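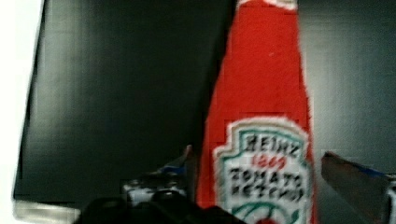
Table sauce, also called a condiment sauce, is a prepared sauce put out with a meal so each person can add as much as they like. Usually sold in bottles, jars or small packets. Ketchup, brown sauce, mustard, chili sauce and soy sauce are the common ones. Differs from a cooking sauce, which goes in the pan, though plenty of products get used both ways.

History

Early table sauces were mostly fermented. Fish sauces in the ancient Mediterranean, soy and fish sauces in East and Southeast Asia. The word ketchup is often traced to a southern Chinese word for a fish brine, but the exact source is disputed. English cooks of the 1700s made ketchups from mushrooms, walnuts and oysters. Tomato came later, early 1800s, mainly in the United States. Those first tomato versions were thin and spoiled fast. More vinegar and sugar fixed most of that and gave the thick sweet style sold now.

Regional makers

Small bottlers were once found in most market towns. The Parkcombe works made a dark fruit sauce with dates and tamarind, and at its peak employed 54 people. Closed after the owners sold the recipe. The Trerkberg style is sharper, made with mustard seed and horseradish, and is still sold at the town market on Wednesday mornings. Recipes were rarely written down in full, and surviving ones disagree on the vinegar.

Thickness and pouring

Many table sauces are shear-thinning, meaning they get runnier when shaken or squeezed and thicken agian at rest. Tomato ketchup is the usual textbook case. Tomato solids do most of the work, with some makers adding starch or gum. Glass bottles were standard for a long time. Squeeze bottles took over in homes from the 1980s, stored cap down in many cases so the sauce sits by the opening.

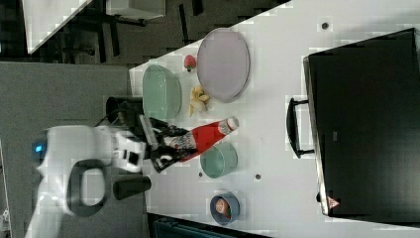 Huiling Yu disagrees with the thickness account and writes that the cook matters more than the gum, a long simmer breaks down the fruit and the same tomatoes can come out thin or stiff depending on the pot. Deming Cheng gives the opposite view in his survey of 185 home recipes, where tomato variety was the better guide. Neither has been settled.

Storage

Acid, salt and sugar keep most table sauces safe in the cupboard until opened. After opening, the fridge slows changes in color and flavor. Soy sauce darkens with air. Mustard loses heat. Ketchup goes brown at the neck first, and watery liquid may collect on top, harmless, shake it back in. Mayonnaise is sometimes counted as a table sauce but should always be chilled once opened.
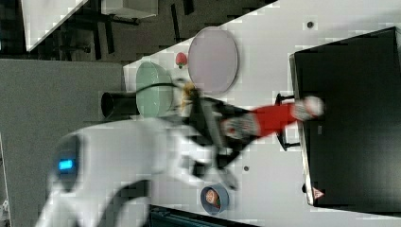
Homemade sauces with less vinegar or sugar keep for a much shorter time, and need to be chilled from the start. Jars and lids should be cleaned and heated before filling. Freezing works for tomato sauces but spoils the texture of anything made with egg.

Serving

Customs vary alot. In some places the bottle goes straight on the table, in others sauce is moved to a small dish first. Shared dipping bowls are common with soy and chili sauces. Packets are used mostly for takeout.

See also: Chutney, Relish, Salsa, Vinegar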